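September 24, 2019

Got the key to the craft room back this morning, and I have been in there nearly all day, and I am so happy I could hardly make myself stop for lunch. I say craft room. It is the small back bedroom that has been a dumping ground since February, when the ceiling was being fixed and everything from the hall closet got shoved in on top of everything that was already there. You could open the door just far enough to throw something else in. Well, no more!

Started at the window end, where the light is best, and worked back toward the door. First thing out was the big bag of wool, which I had been telling myself was ruined by moths and which is perfectly fine. Every ball of it. I sat on the floor and went through the greens twice, just for the pleasure of it. There is enough of the mossy one for the sleeves I gave up on last winter, so that cardigan is back on the list, and I know where the needles are too, for the first time in months.

Then the drawers. The old Grendside chest has never run smoothly and the bottom drawer was stuck fast, so I took the one above it out completely and reached down through the gap to see what was jamming it. A knitting pattern, folded in half and then in half again, wedged up against the back. Once that was out the drawer slid open like new. I rubbed a candle end along the runners while I was at it, and I must have opened and closed the thing six times afterward, grinning like a fool. It had been full of fabric I forgot I owned! The blue-and-white stripe from the summer curtains, two long strips of corduroy, and that heavy linen I was saving for a tablecloth and never dared cut. I think I will cut it. What am I saving it for?

Lunch was cheese on toast, standing up.

In the afternoon I did the table. It had disappeared completely, and clearing it was the best part of the whole day. Tins of buttons, jars of pins, the glue that had set solid in the bottle (out), a shoebox of receipts from the old house (also out, after some looking, and I can't believe what we paid for that stove), three pairs of scissors that I had gone and replaced one after another because I couldn't find them. I washed the top down with warm water and a bit of dish soap, went over the glue spots with my thumbnail, and then stood there admiring how white it is. I had forgotten it was so white. The whole room looks bigger for it.

And then baskets. I have wanted to do baskets for years. My idea is that everything I use lives in an open basket, one kind of thing in each, and when I want to sew I take the sewing basket to the table, and when I want to knit I take the knitting one, and at the end it all goes back in and up on the shelf. No lids. Lids are where it always falls apart for me, because I put things on top of the lid and then never open it again. I bought eight, all the same gray plastic, and I love them more than anybody should love a plastic basket. 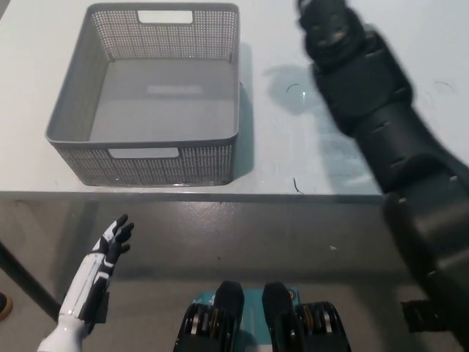

What sold me was the little holes all through the sides. Things can breathe in there, and it keeps them from looking heavy, which matters when you have a whole row up on a shelf. Handle holes at both ends as well, big enough to get my fingers through even with the arthritis acting up, and the sides slope out so I can see to the bottom without tipping everything over. I did worry that pins would work their way through the mesh, so the pins are staying in their jars and the jars go in the basket. Same for the needles. The beads have gone in the old cookie tin, which is a lid, I know, but I am not picking beads out of the carpet again.

So far I have filled two. One is wool, greens and browns together, with the cardigan pieces laid on top so I can't pretend I have forgotten about them. The other is mending, and that one came out fuller than I would like. Four of the things in it are socks. I might sit down with it tomorrow evening and put the radio on and get through the lot, or I might do just the gray skirt, which I miss.

The others will be fabric scraps, ribbon and tape, patterns, paints, paper and cards, and then one left over for whatever turns up. I went back and forth on whether paints and paper ought to share, and decided no. I know what my paints are like. There was a tube of yellow open at the bottom of the old box and it had got into everything, including the good brushes, and I spent a good half hour at the bathroom sink trying to bring them back. Two of them will make it.

Labels are still to do. I would like to stitch them, a small square of the linen for each with the word in backstitch, tied on through the mesh with a bit of ribbon. It is a silly amount of work for a basket and I can't wait to start. Dark red thread, I think. It would look lovely against the gray.

Also still to do: the shelf needs moving down so I can reach it without the step, the curtain wants a hem, and there is a box marked MISC that I have put in the hall and am not ready to talk about. The lamp needs a new bulb, the small screw kind. The rug can come back once I have beaten it, if the weather stays dry.

My knees are complaining and there is lint all over my good cardigan, but I went up again after supper just to turn the light on and look. The window had been open all day and the room smelled of soap and wool. I brought the mossy green down with me and cast on a sleeve. Eleven rows so far, and I had better go to bed before I make it twelve.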